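Speaker notes — Volleyball in small mountain towns
Dec 3, 2024

Start with Isarach. One gym, low roof, 219 people on the club list. Ask who in the room has played in a hall where the ball hits the beams. Wait for hands.

Slide 2. How the club began. Amândio Guerreiro taught school there and strung a net between two posts in the yard. The first matches were against Oltmont, the next town down the valley. No referee. The team that lost the point made the call.

Slide 3. Winter. The road closes and the players can't get out to league games, so the league lets them play their away matches in April. Explain the double weekend: 4 matches, 2 towns, one bus.

Feven Alemneh's part. She came to Isarach as a nurse and had never played. She is now the setter. Read her quote slowly: "I learned the names of the shots before I learned the names of the streets."

Slide 5. Money. The bus costs around 400 a trip. Players pay half and the bakery pays the rest. Don't spend long on this — it comes up in questions anyway.

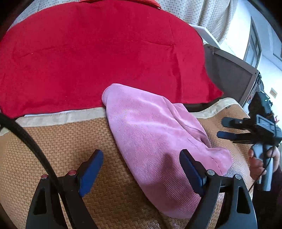 Slide 6. The girls' team. Conceição Falcão started it with players from three grades, and they practice right after the men, on the same net lowered by hand. Mention that Oltmont now has a girls' team too.

If time is short, skip the Oltmont story and go to the map.

Last slide. Leave the match schedule up during questions. Simão Figueiredo has the printed copies by the door.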